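Lab Automation Board > Arms and Grippers > Faults and Safety

Gripper lets go after a protective stop -- funnel and flask job

Started by vsoftic, 3/31/18
Status: open

vsoftic
We have an arm putting a plastic funnel into the neck of a small round-bottom flask on a cork ring. It ran 526 cycles without trouble. Then it had a protective stop partway down, and when I cleared the stop and re-enabled, the fingers opened and dropped the funnel. It hit the flask on the shoulder and chipped the neck. No one was hurt. The flask was empty.

It has now done this twice. Both times it was the re-enable that did it. The stop itself held fine. The script is ours, built on the Aitken sequence template. Has anyone seen this?

orcombe_bench
Sounds like your startup block runs again on re-enable. Look for a homing call on the gripper. On most two-finger grippers homing means full open.

mhalliday
Agree with the above, but I'd also ask why it stopped in the first place. What's your flask neck clearance like? If the stem catches the rim you get a contact force and the arm does what it should.

vsoftic
Found the homing call, thanks. It's in the init routine, and init gets called after every stop. Clearance is 2 mm all round if the cork ring is where it should be. The ring isn't fixed down.

dega_a
Then that's your fault right there. The ring creeps on cloth. We had the same thing at Oltlow with a beaker. Stick it down and forget about the gripper code.

mhalliday
I don't agree with forgetting the code. A stop can come from anything, including somebody's elbow. If re-enabling opens the fingers, it will drop whatever is in them, and one day it won't be an empty flask.

dega_a
Fair enough, but 526 good runs says the code isn't what's breaking glass day to day. The ring is. Fix what fails most.

mhalliday
It broke the flask when the fingers opened. The ring only caused the stop.

osala
Could you both be right? Can we see the layout, and what's your grip force set to? I'd also turn it down. Plastic funnels squash a bit and the stem goes off line.

vsoftic
Force was 56 N, which I inherited from whoever set up the vial job. Layout with the funnel at the flask: 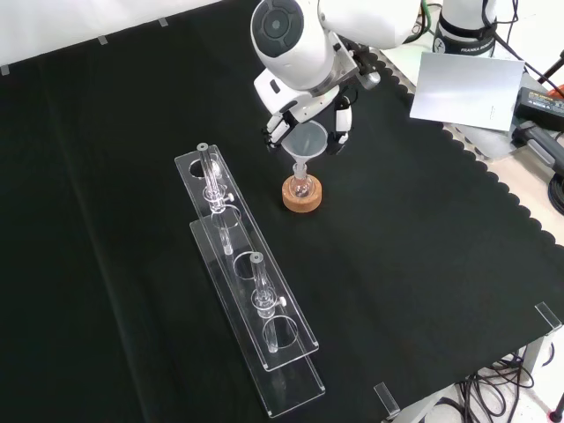 What I've changed so far:

1. Took homing out of init. It now runs only from its own button, with a prompt asking if the gripper is empty.
2. After any stop, the script reads finger width before it does anything else. If something is in the grip it holds and waits for me.
3. Dropped the grip force. Still testing the lower end.
4. Marked the ring position and added a check before each batch. Glue is next if it still creeps.

orcombe_bench
Good list. Where does the arm travel from the pick point? I'd keep the path off those tubes with the stopcocks. A dropped funnel there costs a lot more than a flask.

vsoftic
Right now it crosses one end of the rack. I can go around, it just adds time to the cycle.

dega_a
Or move the rack. It doesn't need to be that close.

vsoftic
It does for the next step, the arm picks from it. I'll reroute instead.

mhalliday
Please test the stop on purpose as well, at a few heights, with a funnel in the grip and no glass underneath. Don't wait for the next real one.

vsoftic
Did that this afternoon. It kept hold of the funnel on every re-enable except one, where I'd set the force too low and it slid out slowly -- so the width check needs to repeat while it's waiting, not just run once. I'll post the numbers when I've got a setting I trust.

osala
What about loss of power? Different case from a stop. Check the gripper manual before you assume it holds.

vsoftic
Haven't tried it yet. Adding it to the list.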